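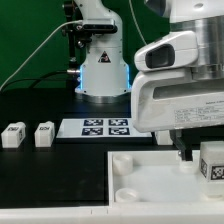 Reading a Lease – notes for session 5
Household Money, evening section
updated 5/17/22

Bring the Raltcombe lease packet you got in April. If you lost it there are spares in the tray by the door, please put them back after.

Quick recap from last time: a lease is a contract. Both sides sign, both sides are bound. What the agent told you on the phone is worth very little once there's a signed page saying something else. Get it in writing, get the page initialed.

Fixed term vs month to month
Fixed term – rent stays put until the end date, unless a clause says otherwise. Look for the clause.
Month to month – easier to leave, easier to be asked to leave. Notice period matters a lot. Varies by state so look yours up before the homework.

Deposit
Not the same thing as last month's rent!! People mix these up every term. Deposit covers damage and unpaid rent. Normal wear is not damage – faded paint, worn carpet in the hall. Burn on the counter is damage.
Application fee is separate again and you usually don't get it back.

Late fees
Packet example: rent due on the 1st, grace period 5 days, then $8 a day, capped at $80. So how many days till you hit the cap? Work it out, then find where the lease says the count starts. Page 2, small type, easy to miss. Some of you will get a diferent answer depending on whether day one is the due date or the end of the grace period. Good, we'll argue about it.

Repairs
Who fixes what, who pays, how fast. Kandness sample says "reasonable time" and never defines it. Compare to the Raltcombe wording, which is tighter. Always report in writing and keep a copy, text is ok if the lease allows it.

Words to know: sublet, joint and several, quiet enjoyment, holdover, abandonment. Joint and several is the one that bites roomates – if one stops paying the landlord can come to the others for all of it.

Homework
Read the Kandness sample all the way through, mark anything you wouldn't sign. Write out two questions you'd ask before signing. Half a page is fine, handwriting fine.

Next session – renters insurance, then move-out inspections if there's time.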